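Home | Opinion | Local | Letters | Archive

Stop telling people to fold it right away

December 31, 2022
By Hiếu Ngô

Print this page | E-mail this story

Every January the same advice comes back. Clear the chair. Fold the pile. Touch each thing once and put it where it lives. I have read it in the paper, heard it on the radio in Flultbridge, had it from my own sister over dinner. I'm tired of it.

My case is simple. A bit of mess at home is fine. More than fine. It is what a house looks like when the people in it are busy with something else, and most of the time that something else was the better choice.

Take my week. Two jobs, one of them with a commute out to Altthorpe and back, a kid with a science project, a dog with an ear thing. The laundry got washed. It got dried. Then it sat. It sat for four days and we wore clothes off the top of it and the world kept going. The project got done — moss, mostly — and I remember that evening better than any evening I ever spent matching socks.

People say the folding takes 20 minutes. Sure. Everything takes 20 minutes. The dishes, the mail, the walk you're supposed to take, the stretching for your back. Add it up and there goes the night, and you haven't sat down yet.

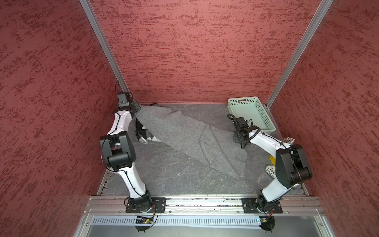 So does a messy room make a person more stressed? Mostly it's the scolding that does it, the feeling that somebody is about to walk in and judge.

I know that feeling. When we lived in the Clolitz apartments my mother-in-law had a key. I'd hear the elevator and start shoving things in closets. 13 months of that. I never once got a closet in order, I just got fast at shutting the door.

Now, there are limits. Food left out is not mess, it's a problem. Same with anything on the stairs. Same with bills, which I have lost, and paid late, and felt stupid about. I'm not arguing for filth. I'm arguing about towels and blankets and sweaters, soft stuff that hurts no one by lying in a heap till Sunday.

And some people love a neat shelf. My neighbor irons pillowcases, finds it restful, good for her. What I object to is the way her hobby got turned into a duty for the rest of us. There was a class at the Altthorpe library this fall on how to fold a fitted sheet. 21 people signed up. I asked one of them how it went and she said she felt worse, becuase now she knew how and still didnt do it.

That's what the advice does. Hands you one more thing to be behind on.

If you want a resolution, pick something you'd be glad to have done by spring. Call your brother. Learn the four chords. Leave the blanket where it fell and go to bed at a decent hour, the blanket will be there in the morning and you can pull it straight then, or not.

E-mail this story | Print this page

We use cookies to improve your visit. By continuing to use this site you agree to our cookie policy. Accept | Settings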